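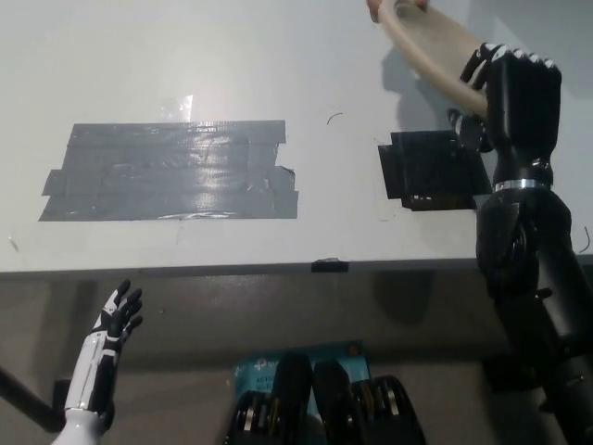

A robot hand and human fingers, each at one end of the same beige object.

The Cinema Above the Feed Store

In Rondwood the films begin at eight, and by half past seven the stairs are already full. The cinema is one long room above an old feed store. Every July it shows science fiction for two weeks, mostly pictures made before 1970, and for those two weeks people drive in from towns which have better screens and much better chairs.

Iulian Ghiță chooses the program. He came to Rondwood as a projector mechanic and stayed. He told me he never wanted to run a festival, he only wanted to see a certain Hungarian film on a real print, and to get the print he had to promise that there would be an audience. So he made an audience. The first year he rented 60 folding chairs and filled less than half of them.

This year the subject was machines that take care of people. It is an old subject in the movies, older than many viewers think, and the program did not go in a straight line. On the first evening there was a silent comedy about an automatic kitchen. After it came a television play from the early sixties, in which a widow receives a mechanical servant by mail and does not know how to send it back. The room laughed a lot in the beginning of this one and then, in the last ten minutes, not at all.

I sat beside Rosemarie Ehlers, who has written about these films for thirty years. Her newest book has 500 pages, and she says that the publisher cut it by a third. Her opinion is that we remember the wrong robots. We remember the ones which attack the city, because they are on the posters. "But look at what the robot does in the middle of the film," she said. "He opens a door. He carries a tray. He waits until somebody speaks to him. The attack is only five minutes."

She has a special love for the cheap productions, where an actor is inside a painted suit and cannot bend the knees. In her view the suit made the acting better. The other actors had to slow down and to walk around the machine carefully, and so a scene about giving somebody a cup became almost a small drama. When the effects improved, she thinks, this patience went away for a long time.

Not everybody agrees with her. During the discussion a man from Wiegand stood up and defended the big battles of the eighties with much feeling, and he received applause too. Ghiță let him talk. The discussions in Rondwood have no moderator and end when the person with the key wants to go home, usually after eleven.

The cat of the house, Oreo, sleeps on the warm side of the projection booth and is mentioned in the printed program, under staff.

The best evening for me was the one with the least known film. It is called Hinent, after the moon where it takes place, and it was shot in a gravel pit with a very small crew. A miner and his loading machine are the only ones left after an accident. The machine does not talk. For 80 minutes they must learn to move things together – first stones, then a ladder, at the end the miner himself. There is almost no music. The print was scratched and one reel had turned pink, but I heard no complaint.

A ticket for all two weeks costs 199 and includes the soup, which is served in the break from a pot on the landing. Single evenings are paid at the door. Around 500 people came in total this summer, and Ghiță says it is the limit of what the stairs can accept. He has already an idea for next year, the films about the deep sea, but two of the prints are in private hands and one owner does not answer his letters. He will write again in the fall.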